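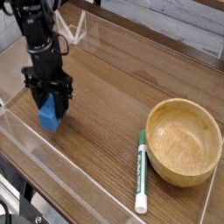
Tülin Demirtaş
Evaluation lead, Wenach bench trial
Progress report, January, for the Grostov small grants desk

Short one this time, sorry, writing between runs.

Where we are. The Zesto arm kit is up and has been in use most of the month. Task is still the simple one from the proposal: foam block, wooden bowl, one other object lying nearby as clutter (a marker at present). Same clear walled table. 228 runs logged so far. 23 of those thrown out for bad start positions, my fault, the sheet had two columns swapped. Fixed.

Kit itself. Assembly took longer than the booklet says. Step 2 in the booklet has the wrist plate drawn upside down, Zesto have been told and say a corrected page is coming. Fingers hold foam fine. We have not tried anything heavy and I don't want to until the wrist screws have been checked again — they worked loose once, early on, and I would like to know if it was us or them.

Software is the weak part. Calibration has to be redone after every restart and the progress bar means nothing. The log exporter drops the last line of each file. We wrote a small script around it, Kahraman will host it so other buyers can get at it too.

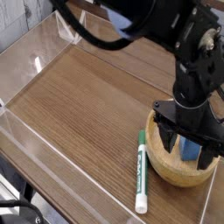 Neelam Rana wrote back on the draft that she'd want the calibration problem moved to the top, since a school or small shop buying the kit would hit it on day one, and that the loose screws should not be called minor untill we know the cause. Agreed on both. The final review will have them in that order.

Support. Answers come, but slow. Two tickets open, one on the exporter and one on a buzzing noise from the shoulder joint when the arm holds still. First reply on the buzzing was to read the booklet. Second reply was better, they asked for a recording and we sent it.

Money. Spend is under plan. Spare finger set ordered, not arrived. Nothing else big coming unless the shoulder has to be swapped, and that should be waranty. 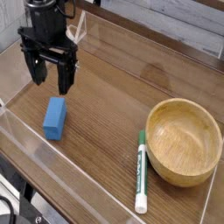
Next up is 44 more runs with the bowl moved toward the middle, then the same again with the block turned sideways. After that Neelam takes over the bench and repeats the setup from the booklet alone, no help from me, so we get a fair idea of how a new buyer would do.

Need from you: a yes or no on keeping the kit one extra month — Zesto will extend the loan if you sign the form, it's in the shared folder. Run sheets are in there too, the old swapped one is marked OLD, please don't use it.

T.D.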